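De : Nithin Sastry
À : liste robotique-atelier
Objet : Re: [robotique-atelier] Les corvées, on en est où ?
Jeudi, 14 h 10

Bonjour à tous,

Je réponds au message de Pacheco, que je recopie en partie :

> On nous promet depuis des années des machines qui rangent la maison
> ou qui préparent les kits au bout de la ligne. Chez Fanico, on a
> regardé deux offres au printemps et aucune ne tenait dès que les
> pièces arrivaient en vrac. Quelqu'un a-t-il vu une tâche de
> rangement, même simple, faite de bout en bout sans qu'on touche à
> rien ? Et en combien de temps ?

De bout en bout, oui, mais pas souvent. À Nillport, nous travaillons depuis juin sur une tâche qui sert à la fois pour la salle de bains et pour le conditionnement : des brosses à dents et des petits flacons à mettre dans un panier en fil métallique, avec deux bras. Les brosses sont posées sur la table dans n'importe quel sens et les bras doivent se les répartir.
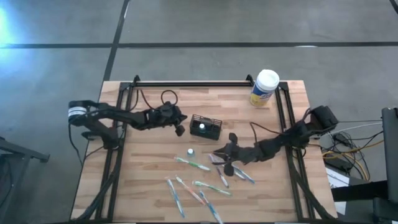 Sur les 30 derniers essais, 17 sont allés au bout sans intervention. Un essai complet prend jusqu'à deux minutes. Une personne fait la même chose bien plus vite, sans y penser et en parlant d'autre chose. Pour une cuisine ou une salle de bains, la lenteur ne me gêne pas beaucoup, la machine peut bien travailler pendant qu'on est sorti. Pour un poste de conditionnement, c'est rédhibitoire aujourd'hui.

Les échecs se ressemblent. Le plus fréquent : deux brosses se touchent, la pince prend les deux ou n'en prend aucune. Ensuite vient la pose. Saisir un manche à plat sur la table, on sait faire. Le redresser et le faire entrer dans un compartiment étroit sans accrocher le fil, c'est là que nous perdons du temps. Les flacons posent moins de problèmes, ils tiennent debout et la forme est régulière.

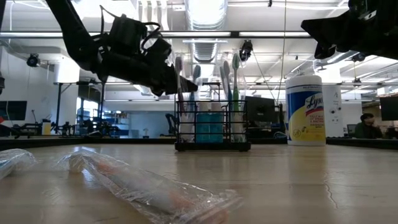 L'emballage est l'autre difficulté, et je pense que c'est celle qui intéresse Fanico. Un modèle réglé sur des objets nus se trompe dès qu'il y a du film plastique. Les reflets changent à chaque mouvement et le bord du film ne dit pas où se trouve l'objet. La brosse couchée au premier plan, dans son film transparent froissé, est un bon exemple : on devine de l'orange et du blanc, mais l'extrémité n'est plus que du film aplati. Si la pince ferme à cet endroit, elle tient du plastique et pas grand-chose d'autre.

Pour répondre à la question, donc : des objets rigides, connus, pas trop serrés, oui. Du vrac emballé, pas encore chez nous. Trevano annonce mieux avec des ventouses, mais je n'ai pas vu leur installation et je ne sais pas comment ils s'en sortent avec un panier à fils. Si quelqu'un de la liste y est passé, je suis preneur d'un retour.

Pacheco, peux-tu préciser si vos pièces arrivent en sachet individuel ou par lot ? Cela change pas mal la réponse.

Cordialement,
Nithin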